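Writing Short Fiction, Section 2
Handout 3: The Relatives
Instructor: Defne Ağca
Drafts due 13 October 2023, by email, as an attachment I can open

Before we start, a word on last week's drafts. I read all of them, some twice, and one in the dentist's waiting room, where I laughed out loud at a funeral. Good. But a great many of you have written stories in which one person has an inner life and everybody else has a job. The mother cooks. The uncle coughs. The sister-in-law is on the stairs with a remark. They come in, deliver, and go back to wherever you keep them.

So this week is about the people standing behind your main character, who in domestic stories are mostly related to them.

1. Everyone in the kitchen wants something

You have heard me say this about the main character. It also holds for the aunt. Her want can be small. She may want to leave by four. She may want somebody to notice that she brought the good dish and has not been given it back since spring. What matters is that she is pursuing her own business while your plot goes on around her.

Take the story we used in class, set in the town of Marden, in which Ilse comes home to say she has called off her engagement. In the first version her mother says, "How could you do this to us?" Her father says, "Let her speak." Her brother says, "I never liked him." They are three people with one topic, and the topic is the author's.

In the second version the father has just had a letter from the Öztürkmen Insurance office about the roof, and he has been waiting all day for somebody to be angry with about it. The mother has already told the neighbors about the wedding. The brother owes the fiancé money. Ilse still says her one sentence. Now it lands on a roof, a reputation and a debt, and you hardly have to write the argument. It writes itself, badly at first, like everything.

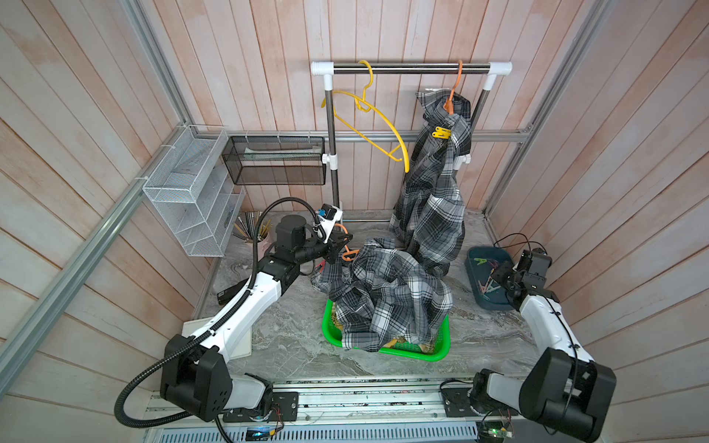 Two robot arms and a pile of laundry.

2. Give them something to do with their hands

People in families rarely sit down facing each other to have a conversation. If they do, somebody has died or somebody is buying a car. Most of it gets said over a chore, and the chore is a gift to you, the writer, on several counts. It gives the speaker somewhere to look. It gives you a way to show a pause without typing the word "pause." And it lets one person do the job wrong in front of another person, and whole marriages have been conducted along those lines.

Compare:

"Are you seeing anyone?" her grandmother asked nervously.

"Are you seeing anyone?" Her grandmother took the potato back out of Ilse's hand and peeled it again.

I don't claim the second is great literature. I do claim you know more about the grandmother.

A warning, though. Once I say this, half the class turns in stories in which nobody can utter a line without picking up a spoon. One chore per scene. Let it get finished, or let it get abandoned, and know which of the two you chose. An abandoned chore is a strong note. If a woman walks out on a half-made bed, the reader will remember the bed for pages, so please don't have her come back and make it offstage.

3. Naming

Do not give us six cousins with names in the first paragraph. A name is a promise that the person will be back. If the cousin is there only to open the door, "a cousin" will do, and the cousin will be grateful for the time off.

Also check your initials. In the longest of last week's drafts I met a Marta, a Marie, a Marcus and a Mr. Marsh, and by page four I had married the wrong two people to each other.

Surnames do work too. In "The Trudach Table" (reading packet, second story) the family is called only by its surname for the whole first page: the Trudachs ate early, the Trudachs did not hold with parsley. Then the youngest son gets a first name in the middle of a sentence about soup, and you feel him step away from the rest. Find that sentence before next class. Underline it. If you have underlined more than one sentence, you are hedging.

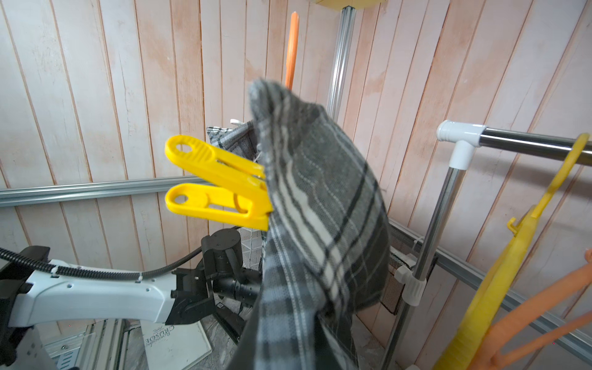 4. The chorus

There is an exception to section 1, and somebody always finds it, so I will get there first. Sometimes the relatives work as a chorus. They speak as "the family," or "everyone," or "they," and they have one opinion, usually about marriage, money or the neighbor's extension. This is an old device and a useful one. It is good at pressure. One mother asking when you will settle down is a conversation. A whole branch of the family asking is weather.

If you use it, keep two things in mind.

The chorus has to be funny or frightening, and best of all it drifts from the first to the second. A chorus that is merely there will read as summary.

And it ought to crack somewhere. One aunt says "they" a little too late, or doesn't laugh with the others, and takes her plate out to the porch. The reader has been waiting for a face all this time and will follow her anywhere. In the packet's fourth story, look at what happens at the Kandia restaurant once the bill arrives. Up to then eleven people have ordered as a single animal. Watch who reaches for the bill, and who watches her reach.

A student asked me whether a chorus can tell the whole story. Yes. It is hard to keep up, and you will be tempted by long sentences. Try it for a page and see who gets bored first, you or the family.

5. Backstory, or please put the shoebox down

You know the shoebox. A character goes up to the attic, finds it, and sits on the floor with old letters while we are told everything that has happened since the war. In my years of teaching I have been shown 56 shoeboxes. I keep a tally inside the cover of my grade book, and I would like the number to stay where it is until at least November.

Relatives are a better way to carry the past, for the simple reason that they remember it wrong. Two sisters who disagree over which summer the boat sank will tell us about the summer, the boat and the sisters, in a few lines, with an argument thrown in. Neither has to be right. You don't even have to know, though I'd prefer it if you did.

A rule of thumb for this course: nobody tells a relative something that relative already knows, unless it is to hurt them. "As you know, Father left us in the middle of the night" is exposition. The same words said across a birthday cake are an act of violence, and you may keep them. 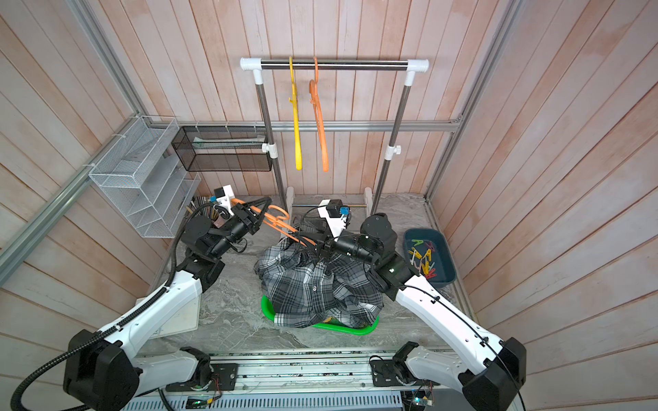 6. Endings with relatives in them

Many of you end on the main character alone: at a window, on a train, on a step with a cigarette that has never been mentioned before. I understand the appeal. It is quiet there. But if the trouble in the story was other people, try ending with other people still in the room. Let someone ask whether there is any more rice. The big thing has been said or has failed to be said, and the family closes over it like water, and someone does want rice.

Hugging is permitted once per semester.

Exercise for next time

Write a scene of no more than 1000 words in which a grown child has news and does not manage to tell it. At least three relatives present. Each of them wants something, and none of the wants may concern the news. One chore. No attic.

When you have a draft, go through it in a different color and write each relative's want in the margin beside their first line. If you find yourself writing "wants to be supportive," cross it out and think again about who you are related to.

Then read the scene aloud. You will hear at once which of them is only there to pass the salt. Either give that person a reason or let them go home.

Reading

Packet, second and fourth stories. The third is also very good, but it has a shoebox in it, and I want to discuss it separately when you are stronger.

Workshop order is on the sheet by the door. If you need to swap, arrange it between yourselves and tell me afterward. My office hour is the one after class, in the room with the radiator.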